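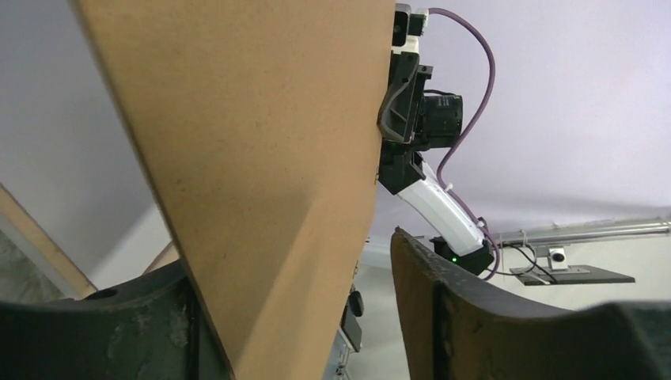

Kernov revises its flat cardboard range for packing benches

Skistham, 2026-07-02 – Kernov has revised its range of flat cardboard panels for packing and storage work. The panels are supplied in plain tan board and are intended as dividers, box liners and layer pads. Orders can be placed from today through the Nirex trade catalogue.

The main panel in the range weighs 626 grams and is sold in packs of 300. Smaller quantities are not offered at launch. Edges are cut straight on all sides, and the faces are left unprinted and uncoated. Small dark flecks in the surface are normal for this grade of board and do not count as a fault under the returns policy.

Panels should be stored flat, away from outside doors, and brought to the bench one pack at a time. A panel that has been left leaning for several days may take on a bow. It can usually be used as a layer pad, but should not be fitted as a divider.

The board is made at the Pavlović mill, which has supplied Kernov since March. The first run is 2000 packs. Existing customers on standing orders will be moved to the new panel when their present stock ends – no change to the order code is needed.

Cutting drawings and a storage sheet are available on request from the Kernov trade desk in Skistham.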